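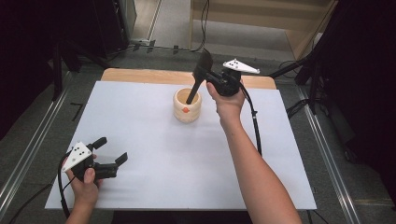 Chapter 8. Daytime Light and the Timing of Sleep

Contents | Previous | Next | Glossary | Index

Updated July
By Nayeli Ochoa and Keegan Gosselin

8.1 Two processes

The time at which a person becomes sleepy is set by two processes that run side by side. The first is sleep pressure, which builds during waking hours and falls during sleep. The second is the circadian clock, a daily rhythm of alertness produced by a small group of cells in the brain. Chapter 7 dealt with sleep pressure. The present chapter deals with the clock and with the signal that has the strongest effect on it: light reaching the eye.

Left without any outside signal, the clock in most adults runs slightly longer than 24 hours. A person kept in constant dim light will therefore tend to fall asleep a little later each day. Under ordinary conditions morning light corrects this drift. Light late in the evening has the opposite effect and moves the clock later. The size and direction of the shift depend on when the light arrives, how bright it is, and how long it lasts. A plot of the shift against the time of exposure is called a phase response curve (Section 8.3).

8.2 The Zirnik office survey

Much of this chapter refers to one set of records, the Zirnik survey, in which 1,133 office workers kept a sleep diary for 42 days. Each entry gave the time of lights out, the estimated time of falling asleep, the time of final waking, and the hours spent outdoors before noon. Desks were sorted into two groups by distance from a window.

Three limits of the data should be kept in mind. Diary estimates of the time taken to fall asleep are usually longer than laboratory measurements. Workers were not assigned to desks at random, and older staff were more often seated near windows. Light at the desk was measured at the work surface, while the clock responds to light at the eye. Symonenko's correction for the last of these is given in Section 8.5, and the reader may skip it on a first pass.

8.3 Terms used in this chapter

Phase advance: a shift of the clock to an earlier time.
Phase delay: a shift of the clock to a later time.
Sleep onset latency: the time between lights out and the start of sleep.
Social jet lag: the difference between the midpoint of sleep on work days and on free days.

Clock times are given in local standard time throughout. Where a table combines summer and winter records, the summer values have been moved back by one hour.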